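Protokoll Projekttreffen Tendeck, Arbeitspaket Software
August, 9:30 bis 11:45 Uhr, Besprechungsraum Padura

Anwesend: Halina Jabłońska (Leitung, Protokoll), Wojciech Jakubowski (Wahrnehmung), Team Planung, Team Regelung, Team Werkzeuge
Entschuldigt: Integration Tallach (schriftlicher Bericht lag vor)

TOP 1 Protokoll der letzten Sitzung

Ohne Änderungen angenommen. Der offene Punkt zur Zeitsynchronisation zwischen Handgelenkkamera und Gelenkdaten ist erledigt. Die Werkzeuggruppe hat den Versatz jetzt sauber als Parameter in der Startkonfiguration abgelegt, damit muss ihn keiner mehr von Hand in drei verschiedenen Dateien nachziehen. Großer Dank dafür aus allen Gruppen!

TOP 2 Wahrnehmung

Wojciech stellt den neuen Stand der Segmentierung vor. Die Trennung von Textilien und Unterlage läuft deutlich stabiler als mit dem Modell vom Frühjahr, vor allem auf Polstern, wo der alte Stand Nähte und Kissenkanten gerne als Stoffrand gemeldet hat. Der neue Stand wurde auf 1.000 zurückgelegten Aufnahmen nachgerechnet. Die Masken sind ruhiger, die Ränder flackern von Bild zu Bild kaum noch, und beim gemeinsamen Durchklicken auf der Leinwand war die Freude im Raum wirklich groß.

Schwierig bleiben Haufen aus mehreren Lagen. Wenn ein helles Stück unter einem farbigen hervorschaut, muss das Modell entscheiden, ob es Futter, Kragen oder ein zweites Teil ist. Aus einer einzelnen Ansicht ist das oft nicht zu klären. Wojciech schlägt vor, in solchen Fällen gar nicht zu entscheiden und beide Deutungen mit ihrer Konfidenz an die Planung weiterzugeben. Die Planung findet das gut und will es ausdrücklich so haben.

Diskussion zu Streifen und Bündchen: Der Kantendetektor springt auf gestreifte Borten an und liefert dort falsche Saumkandidaten. Vorschlag aus der Runde, die Kandidaten mit der Tiefenstufe zu gewichten. Wird ausprobiert. Aufdrucke und Stickereien sind dagegen zurzeit kein Problem.

Beschluss: Das Nachrichtenformat für Masken bekommt ein Feld für alternative Zuordnungen. Wojciech schreibt den Entwurf und stellt ihn im Repository zur Durchsicht ein.

TOP 3 Greifplanung

Der Planer bewertet jetzt bis zu 11 Greifkandidaten pro Bild, vorher war nach dem ersten brauchbaren Schluss. Das kostet Rechenzeit, bringt aber viel bessere Ansätze bei überhängenden Stoffpartien. Besonders schön ist, dass der Planer bei herabhängenden Lappen von selbst Anfahrten wählt, bei denen die geöffneten Finger links und rechts davon stehen. Dafür gibt es keine eigene Regel, das fällt allein aus der Bewertung des freien Raums heraus.

Nachfrage aus der Regelung, ob die Fingerspitzen dabei zu tief ins Polster geplant werden. Antwort: Der Mindestabstand zur Unterlage liegt derzeit bei 7 Millimetern und wird vor dem Schließen aufgehoben. Die Regelung möchte den Wert lieber selbst setzen, weil nur sie weiß, wie weich die Unterlage gerade nachgibt. Nach kurzer Debatte Einigkeit. Der Planer liefert künftig nur noch die Anfahrtsrichtung und eine grobe Höhe, den letzten Abschnitt übernimmt die Regelung.

Halina bittet darum, die Visualisierung der verworfenen Kandidaten zu behalten. Sie sei beim Fehlersuchen Gold wert, auch wenn sie das Fenster vollmalt. Die Werkzeuggruppe baut einen Schalter ein.

Beschluss: Schnittstelle zwischen Planung und Regelung wird wie besprochen geändert. Alte Schnittstelle bleibt bis zum nächsten Treffen parallel bestehen.

TOP 4 Regelung

Der Übergang von Positions- auf Kraftregelung kurz vor dem Kontakt ist neu geschrieben. Die Umschaltung erfolgt ohne Sprung in der Stellgröße, die Kurven wurden gezeigt und sehen prima aus. Noch offen ist das Verhalten, wenn die Handgelenkkamera während der Anfahrt ein Bild auslässt. Zurzeit hält der Arm an, was sicher ist, aber den Ablauf zerhackt. Die Gruppe möchte eine kurze Überbrückung mit der letzten gültigen Maske testen, mit harter Obergrenze.

Dazu eine längere Aussprache. Wojciech warnt vor Stoff, der in der Zwischenzeit verrutscht. Die Regelung hält dagegen, dass ja noch gar kein Kontakt besteht. Halina schlägt vor, die Überbrückung vorerst nur oberhalb des Mindestabstands zuzulassen. So wird es gemacht.

TOP 5 Werkzeuge und Aufzeichnung

Das Wiedergabewerkzeug Atinga kann jetzt Masken, Greifkandidaten und Fingerstellung in einem Fenster übereinanderlegen und bildweise vor- und zurückspringen. Live vorgeführt, einmal abgestürzt (bekannter Fehler beim Wechsel der Zeitachse, Ticket besteht), danach ohne Zwischenfall. Alle Gruppen wollen es ab sofort verwenden. Wunschliste aus der Runde:

Sprungmarken für den Moment des Fingerschlusses
Export eines Einzelbilds mit eingeblendeter Konfiguration
Entzerrung der Weitwinkelaufnahmen am Rand zuschaltbar

Die Entzerrung hat Vorrang, da die Abweichung in den Bildecken beim Vergleich mit der Planung stört. Die automatischen Tests laufen nach dem Umbau in 9 Minuten durch. Applaus!

TOP 6 Bericht Integration Tallach

Schriftlich eingegangen, von Halina verlesen. Die Paketversionen sind auf den Stand der Entwicklungsrechner gezogen. Tallach bittet darum, Änderungen an Nachrichtenformaten künftig vor dem Zusammenführen anzukündigen. Zustimmung, gilt ab dem Entwurf aus TOP 2.

TOP 7 Aufgaben

Wojciech Jakubowski: Entwurf Nachrichtenformat mit alternativen Zuordnungen, Test der Tiefengewichtung an gestreiften Kanten
Planung: Umstellung auf Anfahrtsrichtung und grobe Höhe
Regelung: Überbrückung bei Bildausfall oberhalb des Mindestabstands, Messreihe dazu
Werkzeuge: Schalter für verworfene Kandidaten, Entzerrung in Atinga, Absturz beim Wechsel der Zeitachse
Halina Jabłońska: Rückmeldung an Tallach, Einladung zum nächsten Treffen

TOP 8 Verschiedenes

Die Regelung fragt nach einem zweiten Rechenplatz für die Auswertung. Halina klärt das mit der Verwaltung. Für das nächste Treffen wünscht sich die Planung mehr Zeit für die Vorführungen, die Berichte dürfen dafür kürzer werden.

Für das Protokoll: Halina Jabłońska

Anlage

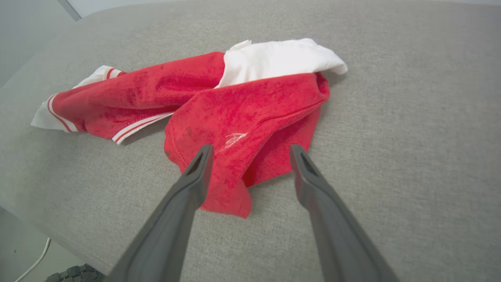 Anlage zu TOP 2 und 3: Handgelenkkamera, rotes Textil mit weißem Stoff auf grauem Polster, Finger geöffnet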